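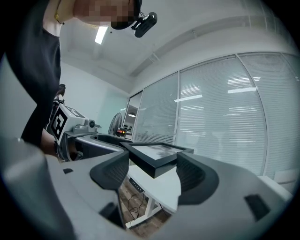 Issue 15

PROMOTIONAL STAND INSPECTION
Site: Florncombe shopping centre, lower mall
Stand ref: 2882
Client: Flestitz
Inspected by: Yaneth Ayala
Date: 3 May 1999

1. Stand within licensed floor area: Yes.
2. Fire exit route clear: Yes. Banner foot moved back from the route before opening.
3. Electrical test labels in date: No. Extension lead 211 last tested in February of last year. Withdrawn.
4. Banner poles locked and weighted: Yes. One locking collar stiff.
5. Sampling counter stable: Yes, after levelling.
6. Allergen notice on display: Partly. Notice faces the staff side. To be turned and fixed.
7. Leaflet racks free of sharp edges: No. Burr on lower rail, taped for now. Wivovlow to supply a new rail.
8. Promoters briefed on crowd limits: Yes. Briefing sheet 21 signed by all but Inga, who starts on the late shift.
9. Sound level at shop fronts: Not checked. Meter away for calibration.

Result: may trade, subject to items 3 and 6. Item 9 carried over to next visit.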